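Atska 磁带抢救与整理计划阶段工作汇报

呈：Haddad 文化资助基金项目部
报告月份：2025年2月

各位老师好：

又到了写汇报的时候。上一份报告是去年八月交的，当时我们刚把磁带从 Zukeo 老文化站的库房搬出来，屋里到处是纸箱，报告也写得匆忙，有几处只写了“待核实”三个字就交上去了，事后想起来很不好意思。这一回我们提前动笔，想把这半年做了什么、哪些做得顺、哪些比预想的慢，老老实实讲给各位听。篇幅可能会长一点，请多包涵，茶可以先泡上。

先说总的情况。到写这份报告时为止，已经完成转录并且通过第一轮听校的磁带是1008盘，内容以 Zukeo 一带的山歌、婚嫁哭歌、渔鼓和地方小戏为主，另外有一部分是早年广播站录的农事讲座和学校文艺汇演。后面这部分原来不在计划书里，箱子打开才知道混在一起，我们商量之后决定一并转录，理由放在后面讲。

一、磁带的状况

原先担心最多的是霉。库房靠河，夏天返潮很厉害，我们去看的时候墙根都是白碱。开箱之后的情况比担心的好：放在木架上层的那些，外壳虽然黄了，带子大体还是平整的；放在下层靠墙的就没有这么幸运，有的垫毡脱落，有的带子和带子粘在一起，转的时候会发出很细的吱吱声，听见这个声音我们就赶紧停机。

对粘连的磁带，我们没有急着处理。起初有人主张按网上流传的办法放进烘箱里低温烘，后来请教了外地同行，得知那主要是针对某一类开盘带的做法，盒带未必适合，弄不好反而伤了带基。于是这批带子先单独装盒，放在干燥柜里慢慢降湿度，隔一段时间手动绕一圈试试松紧。这样做慢得很，但到现在为止，我们还没有因为自己动手而弄断过一盘带子，这一点大家都很珍惜。

脱落的垫毡是自己补的。旧的磁带里有一些是空白的、录坏了的，拆下来的零件正好能用。补垫毡是个细活，镊子夹着，手稍微一抖就掉到缝里去了，所以我们约定下午不做这件事，下午眼睛容易花。

盒面上的字也值得说几句。当年写标签的人显然不止一位，字迹有方有圆，有的写得非常详细，唱的人是哪个村、当天下没下雨都记了；有的只写“好听”两个字，再没有别的。我们把每一盘的正面、背面、内页都拍了照，原样附在条目后面，哪怕标签写错了也不改，只在旁边加注。有一盘写的是“夏收小调”，放出来却是一场婚礼，锣鼓、鞭炮、劝酒的声音混成一片，最后有个孩子对着话筒学狗叫，学得很认真。这一盘我们登记为“婚礼现场（原签：夏收小调）”。

二、转录工作

转录用的是两台录音座，轮流开机，一台工作的时候另一台清洁磁头、退磁、歇一歇。计划书里写的是同时开动，实际做下来发现不妥当，原因很简单：转录需要有人守着听，两台一起响，谁都听不清楚，出了断音也不知道是哪一边的。改成轮流以后，每天的产量少了，返工也少了，算下来进度差得不多。

采样标准没有变动，按申请时附件里写的执行，母版不做任何降噪和均衡，底噪、走带的声音、按键的咔嗒声全部保留。供公众听的版本另外做，只切掉头尾过长的空白，调一调音量。关于降噪，我们内部有过不小的争论。年轻的同事觉得底噪太大，放给学生听，学生会走神；年纪大些的同事坚持说，降噪一开，渔鼓那种闷闷的尾音就没有了，听起来像隔着一层塑料。最后的折中是公众版默认不降噪，个别实在听不清唱词的，另存一份处理过的，并且注明处理过。

速度问题是这半年最头疼的。早年的录音机有的电池快没电了，录进去的速度越来越慢，放出来就越唱越高，到后面像换了一个人。我们没有办法知道原来的准确音高，只能找同一位歌者在别的磁带上的录音来比对，或者听背景里有没有广播报时之类可以参照的声音。母版照录不动，公众版里调整过速度的，都在备注栏里写明调整的依据。如果依据不足，就不调，让它越唱越高好了，听的人知道是怎么回事就行。

三、听校与唱词记录

听校比转录慢，这在申请的时候就料到了，只是没料到慢这么多。Zukeo 的话和镇上的话差别不小，山上和河边又各有各的说法，同样一个字，上游的人读得短，下游的人拖得很长，唱起来还要加衬字。我们的同事里能听懂山上话的人很少，很多段落要请当地的老人来听。

请老人来听这件事，起先我们安排得太像开会了，摆好桌子，发了纸笔，老人家坐得端端正正，反而不说话。后来改到他们自己家的院子里、灶房里，带一个小音箱过去，边听边剥豆子，话就多起来了。一段哭歌放完，有位老人家说唱错了一句，接着自己把那一段从头唱了一遍，我们手忙脚乱地开录音，还是漏了开头。这以后每次出门，录音笔从进村口就开着，征得主人家同意之后再决定留不留。

到目前为止，这样的院子听会办了九场，每场的记录都已经归档。听会上记下来的东西，除了唱词的订正，还有许多是标签上没有的：这首歌什么时候唱，什么时候不能唱；谁教给谁的；哪一段是当年为了演出临时加上去的，村里人平时并不这样唱。最后这一类特别要紧。以前出的集子里收过几首，我们一直当作老传下来的，听会上几位老人都说那是文化站排节目时改过的词，原来的词要朴素得多，也要俏皮得多。两个版本我们都收，各自注明来源。

唱词的写法也定下来了一部分规矩。有对应汉字的用汉字，没有把握的用同音字并加点标出，完全写不出来的用音标。衬字照唱的写，不省略。这套规矩写成了一份薄薄的说明，随本报告一起寄上，里面肯定还有不周到的地方，请各位老师看了之后不客气地指出来。

四、编目

编目用的是 Filtesik。选它的经过在上一份报告里讲过了，这里只说用下来的感受。好处是一盘磁带里的多个段落可以分别建条目，又都挂在同一盘之下，查的时候很方便；不好的地方是它的日期栏必须填到具体的日子，而我们的磁带大多只知道是哪几年间录的，有的连这个都不知道。我们现在的办法是日期栏空着，另建一个“时间线索”栏，把线索写成句子，比如“歌中提到新桥通车”“背景有脱粒机声，应在收割时节”。这样不能按时间排序，是个遗憾，但总比编一个日子填进去好。

地名也花了不少工夫。Zukeo 一带的村子合并过几次，老名字和新名字常常对不上，有时候一个老名字指的是现在的好几处地方。条目里以录音时的叫法为主，后面附现在的名称。歌者的名字，凡是本人或家属同意公开的才公开，没有联系上的只写村名，暂时不放进公众版。联系家属这件事进行得很慢，有的人家搬走很多年了，托亲戚带话，一来一回就是一个季节。我们不想催，催来的同意也不踏实。

五、与计划不一致的地方

第一，广播站和学校的磁带。前面提到，这一部分原来不在范围之内。之所以决定转录，一是它们和民歌磁带混装，有的甚至录在同一盘的两面，分不开；二是听过之后觉得实在舍不得。有一盘农事讲座，讲课的人讲到一半停下来，和听课的人争论起什么时候下秧，争得热火朝天，用的全是本地的农谚。这样的材料，单独去采访是采不到的。为了不超出预算，这部分只做转录和简单登记，不做唱词记录，也不占用听会的时间。

第二，展听活动推迟。原定冬天在 Atska 镇上办一次小型的展听，场地都谈好了，后来场地方面要修屋顶，只好往后挪。我们想了想，与其另找地方凑合，不如等家属同意书再多回来一些，能放的曲目也多一些。推迟的事已经电话向项目部说明过，这里补上书面的记录。

第三，唱词集的样稿没有按时交出。原因就是听校慢，没有别的借口。样稿现在完成了山歌部分，哭歌部分还在核对，渔鼓部分刚刚起头。我们希望能先交山歌部分请各位审看，其余的陆续补上，不知是否可行，盼回复。

六、工作间与经费

工作间还是借用 Atska 镇图书馆二楼朝北的那一间，冬天冷些，对磁带倒是合适。图书馆方面给了很多方便，钥匙让我们自己保管，晚上加班也没有说过什么，只请我们走的时候把窗户关好。墙上原来的插座少，位置又偏，录音座、声卡、电脑、干燥柜都要用电，所以这半年的小额支出里，有相当一部分是排插、转换插头、音频线、标签纸和无酸纸盒这些零碎东西。发票已经按项目部要求的顺序贴好，单独装订。

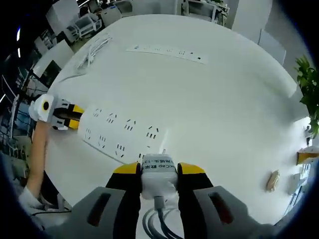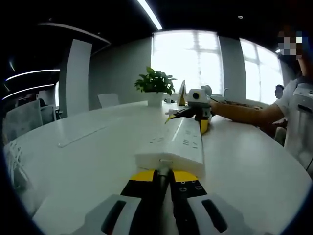 桌上的白色长排插

经费的大项和批复的预算一致，人员补贴、设备、差旅三项都没有超支。差旅略有节余，是因为院子听会多半由我们自己骑车或者搭乡里的班车去，没有像原来设想的那样包车。耗材一项到目前还剩将近2000元，我们打算留着添置纸盒和干燥剂，梅雨季节之前要换一批。如果项目部认为节余应当调整到别的用途，请告诉我们，我们照办。

还有一笔支出需要单独说明。录音座有一台的皮带老化，转速不稳，送修时对方建议整机更换，我们没有换，只换了皮带和压带轮，费用列在设备维护里。修好以后用标准测试带校过，记录附后。这台机器的年纪不小了，能用多久不好说，我们会每个月校一次，如果再出问题，可能要在下一阶段申请一台备用机，到时候另行报告。

数据的保管按约定做了异地备份，一份在工作间，一份在县里的档案馆，还有一份由合作的学校代存。档案馆那边要求文件名不能有汉字，我们为此写了一份对照表，来回改了好几稿，现在总算对齐了。每次交接都做校验，交接单双方签字，复印件也装订在后面。

七、一些题外的收获

有些事不好写进指标里，可是我们觉得应该让各位知道。

听会办到后来，村里开始有人主动来问，我家里也有几盘，你们要不要听听。送来的带子有装在饼干盒里的，有用手帕包着的，其中不少其实是自家人过年时录的闲话，长辈教训小辈，小辈顶嘴，窗外有人卖豆腐。这些不属于项目的收集范围，我们也没有编入目录，只是帮着转录一份还给人家。有一家人拿到以后，就在图书馆楼下的台阶上听起来了，听完上楼来道谢，说里面有外婆的声音，家里连照片都只有一张。

学校那边，音乐课的老师借了几段渔鼓去上课。起先学生笑，觉得调子怪，后来有几个孩子回家问了爷爷，第二个星期带来了同一首的另外一种唱法，和磁带上的不一样。老师把两种都教了。我们得知之后，把孩子们带来的唱法也录了下来，登记在“当代传唱”一栏下面，这一栏本来是空的。

Zukeo 老文化站的库房如今腾空了，站里问我们那些木架还要不要。架子很结实，我们搬了几个回来，刷洗晾干之后用来放已经完成的磁带，上层放母带盒，下层架高，不贴墙。

八、下一阶段的安排

接下来首先是把干燥柜里那批粘连磁带处理完。能转的转，实在不能转的，如实登记，原样封存，等以后有更好的办法。其次是哭歌部分的核对。哭歌在当地有忌讳，平常日子不好随便放，更不好在人家家里放，所以听会的时间和地点都要先问过主人家的意思，宁可多等。有两位老人家已经答应帮忙，但都说要等农闲，我们的日程就跟着农闲来排。

展听活动拟在屋顶修好之后重新约定场地，规模不变，曲目单会提前寄给项目部。唱词集的体例，如果各位对随寄的那份说明没有大的意见，就照此往下做；如果有意见，最好在哭歌部分定稿之前告诉我们，改起来容易些。

另外有一件事想请项目部帮忙。我们在几盘磁带的标签上看到同一个广播栏目的名字，怀疑当年有一套比较完整的节目，底本可能存放在别的单位。以我们的名义去问，对方多半不知道我们是谁，如果基金方面能够出一封介绍信，会顺利很多。信的草稿我们已经拟好，附在最后，措辞请随意修改。

这半年多亏项目部的体谅，几次推迟和调整都没有为难我们，来电话时总是先问磁带怎么样，再问进度怎么样，大家心里都很感激。各位如果有机会到 Atska 来，请一定提前说一声，我们把机器预热好，挑几盘最好听的等着。楼上冷，记得多穿一件。

附件：发票装订本；录音座校准记录；唱词记录说明；文件名对照表及交接单复印件；介绍信草稿。

Atska 磁带抢救与整理计划工作组 敬上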